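Harex Muscle Alliance responds to the draft decision on home infusion nursing

9th June – For immediate release

The Harex Muscle Alliance has sent its formal response to the draft decision on home infusion nursing for adults and children with inherited muscle disease. We are publishing a summary so that the families who gave us their time can see what we said on their behalf and what we are asking for next.

The draft decision, issued in January, would keep home infusion for people who live more than 23 miles from a treatment center. Everyone else would be asked to travel to a day unit for each dose. The service now operates from two hubs, Gouveia and Drilham, and both would stay open with fewer nursing hours.

We do not support the draft as written. Distance in miles is a poor measure of how hard a trip is for someone who uses a power chair, needs a ventilator at night or has to bring a second adult along. Many of the people who wrote to us live inside the limit and still spend most of a day getting to the unit and home again. 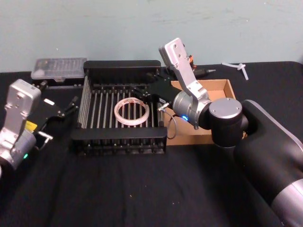 A roll of clear tape in a black metal rack.

What we heard

Our survey was open to patients, parents and paid caregivers. We received 1519 completed forms, and we also held evening calls for people who preferred to talk. The full report sets out the answers by age group and by hub.

The most common concern was missed school and missed work. Parents told us that an infusion at home can be fitted around a school day, while a day unit visit cannot. Adults who live alone were more worried about transportation, and several said they had already skipped a dose when a ride fell through.

A smaller group told us they would choose the day unit. Some like having a doctor down the hall, and some do not want medical supplies stored at home. We have included their views in full. Any final decision should leave that option open to them.

"I have had my infusions at the kitchen table for six years," said Jaime Rocha, a patient in Drilham. "I work the same afternoon. If I have to go in, that is a day's pay every two weeks, and my brother has to take the day off too."

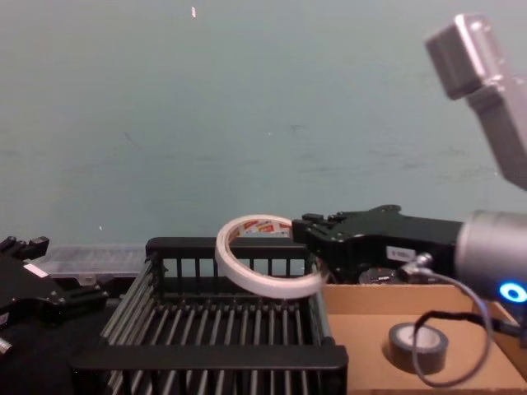 Reading time: 3 minutes

What we are asking for

Our response makes four requests. The first is that the mileage limit be dropped and replaced with an individual assessment, carried out by the nurse who already knows the patient. The second is that anyone now receiving infusions at home should keep that service until the assessment is done. We have also asked for the nursing hours at both hubs to be protected for the coming year, and for the cost figures behind the draft to be released.

That last point matters to us. The draft refers to savings but does not say how patient transportation was counted, or whether it was counted at all. We asked for the figures in writing and were told they would be shared with the final decision. By then it will be too late to comment on them.

"We understand that budgets are tight and we have said so in every meeting," said Tarek Nimri, who chairs the Alliance. "We would like to see the numbers – all of them – before families are asked to change how they live."

Our clinical adviser, Ilídio Matos, reviewed the safety section of the response. He found no reason in the draft itself to treat home infusion as less safe for patients who have tolerated their first 10 doses without a reaction.

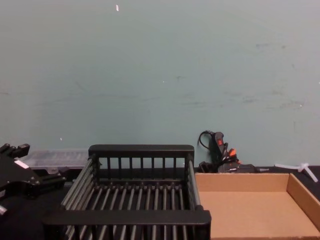
The Alliance has asked to meet with the review panel before the decision is made final. Gonçalo Garcia will lead for us, joined by two parents from the Gouveia group. We will post notes from that meeting for members once they have been agreed by both sides.

Until a final decision is announced, nothing changes. Please keep all scheduled home visits. If you get a letter or a call telling you that your visits will move to a day unit, contact our helpline before you agree to new dates, and keep a copy of the letter.

Declaration of funding

The survey was paid for from the Alliance's general fund. The online form was built by Clakarer at its standard nonprofit rate. No drug manufacturer paid for or reviewed any part of the response.

Media contact

Jhonatan Yupanqui, Communications, Harex Muscle Alliance. Patients who are willing to speak with reporters can be reached through the same office.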